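Sesby Community Kitchen — Progress report to the Stadetti Fund
Prepared by Yanling Xie, 30/05/2023

Lunches for older residents

The lunches at Gostasmont Hall are now in their second term. In the first weeks we had places for 40 guests and we have since raised this to 50, as the waiting list was growing. Most guests live in the streets near the hall, but six of them come by the minibus which your grant pays for. The driver has asked for an earlier start, and we agreed to this.

The menu has changed a little. The guests told us that the soups were too thin and that they would like more fish. We now serve fish every second week, and the price from our supplier is fixed until July. Bread was more difficult. Two bakeries said no to us before the Xue shop offered a fair price.

Spending is below plan on food and above plan on heating. The hall has old radiators and we cannot control them separately. I have asked the owner for a repair and I wait for his answer — if it is negative, I will write to you about moving a small sum between the budget lines.

Cooking afternoons

This part began later than we promised, because the gas certificate was delayed. The course has six sessions, and four are now finished. The subjects until now were rice, dumplings, noodles and cold dishes. Several people from the lunches joined, which we had hoped for but did not plan.

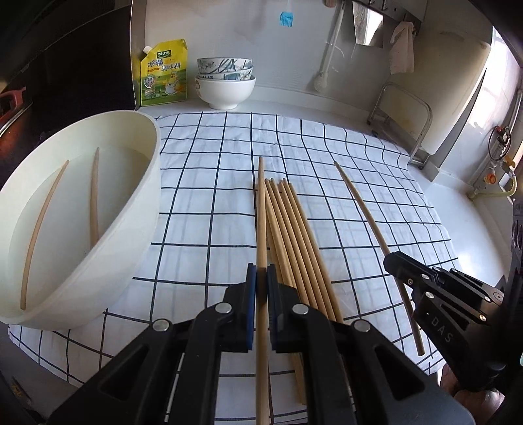
Chopsticks and a basin of water on the counter.

Next steps

The last two sessions will cover steamed fish and pickles. After this we will send a short question sheet to all who took part. The accounts for the period are attached separately, together with the minibus receipts.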